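Shelf life and the tin

Canned food keeps because the contents are sealed first and heated afterwards. The lid is joined to the body by a double seam, two folds of metal pressed together over a thin sealing compound, and a fault in that seam accounts for most early spoilage.

Lucía Calvo inspects seams at the Costitz cannery. Her team cuts open 20 tins per shift and measures the overlap under a magnifier. Of 306 samples checked in April, two were rejected.

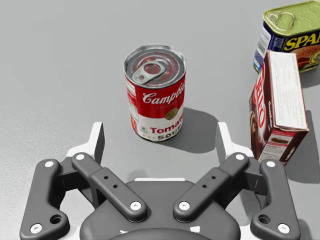 Acidity decides the heat treatment. Tomato products can be processed at lower temperatures than beans or fish, but the acid attacks bare metal over time, so the inside is usually lacquered. Storage above 31 degrees speeds up this attack and dulls the flavour.

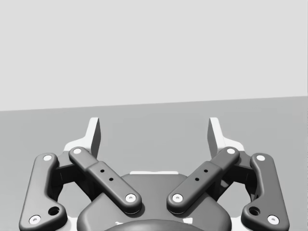
Two-fingered gripper with the fingers open.

Dents matter less than people think - unless they touch the seam. A shallow dent in the side wall is normally harmless. A swollen end is a different case, and the tin should be thrown away unopened.
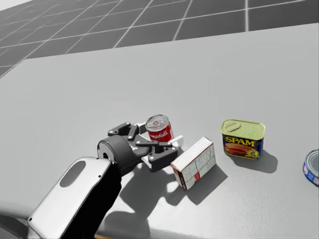
Robot arm over a light grey tabletop.

Household storage is simple. Keep tins dry, off concrete floors and away from the cooker, with the oldest at the front. Arlo Castellanos, who manages a store of almost 2,000 tins at Brutunberg, writes the month of purchase on each lid in marker pen and turns the stock over twice a year.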